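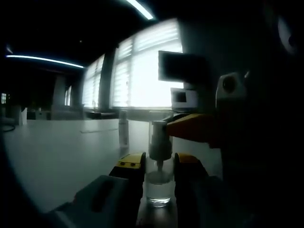 Two Grippers, One Long Table, and a Great Many Bottles

by Adwoa Boateng

Those of you who came to the fall meeting in Clunden will remember that I promised to report back on the hand-held grippers, and then, as several of you have kindly pointed out in the months that followed, I didn't. I'm sorry! It took longer than I thought it would to get both of them working on the same computer, and after that I got so wrapped up in using them that the writing kept sliding to the next week. So pour yourself something warm, and I'll try to tell you what we found.

We had two tools to compare. The first is the Grollow, which has been in our shop since last January and which most of you have had in your hands at one time or another. The second is the Wurkamine, the newer of the pair, lent to us by our friends at Dramani for the whole season (thank you, thank you). Both work the same way in principle. You hold the thing, you squeeze, two fingers close on whatever you have set out on the table, and the camera on the tool records it all for the arm to learn from later.

I had meant to try a bit of everything, from socks to screwdrivers, but in the end we stayed mostly with bottles. Small glass ones are a wonderful test. They are slick, they are clear enough that the camera has a hard time with the edges, and a pump sprayer on top makes them want to tip if you take hold too high. You can learn more about a finger pad from one little spray bottle with some liquid in it than from a whole box of wooden blocks, or that has been my experience anyway.

On the Wurkamine, the pads were what won me over. They have enough give to settle against the glass, and I found that I could close the fingers slowly and feel the moment when both sides had touched. With the Grollow I was always squeezing a little harder than I wanted to, and by the end of a long afternoon my thumb let me know about it. The Grollow is the lighter tool, though, and I don't want to be unfair to it. For quick pick-and-place work with light things, I would still reach for it first, and the trigger has never once stuck on me.

We saved 3,806 grasps over the season, which sounds like a great deal until you sit down to sort them. Of those, 207 had to be thrown out for one reason or another, mostly bad timing between the camera and the finger readings. That was our own doing. I had left an old setting in place on the controller, and it was 19 recording sessions before I caught it. Please, if you borrow either tool, check the clock setting before you start, and then check it again after lunch if anyone else has been at the computer.

A few words on light, which I get asked about more than anything else. I like working by daylight and have never cared for those little clip-on lamps, but a bright window behind a clear bottle is hard on any camera, and the wide lens on a hand-held tool takes in a lot of window. Blinds help. Turning yourself so that the glass has something darker behind it helps even more. We ran some of the bottles over again after moving to the other side of the table, and the outlines came through much more cleanly - enough that I wish we had started there.

As for which one we should buy, I lean toward the Wurkamine, with the Grollow kept on for visitors and for the school groups, who like how light it is. The price is over 2 times what we paid for the Grollow, so I would rather hear from all of you before I sign anything. Dramani has said we may hang on to the loaner through January, and there is a sign-up sheet by the door if you would like an hour with it. Bring your own objects! I am especially hoping for things with odd lids, and for soft plastic tubes, which we haven't touched at all yet.

Next time I'll write about mounting the same fingers on the arm itself. The adapter plate is still being cut, and I'm told it should be ready soon after the holidays.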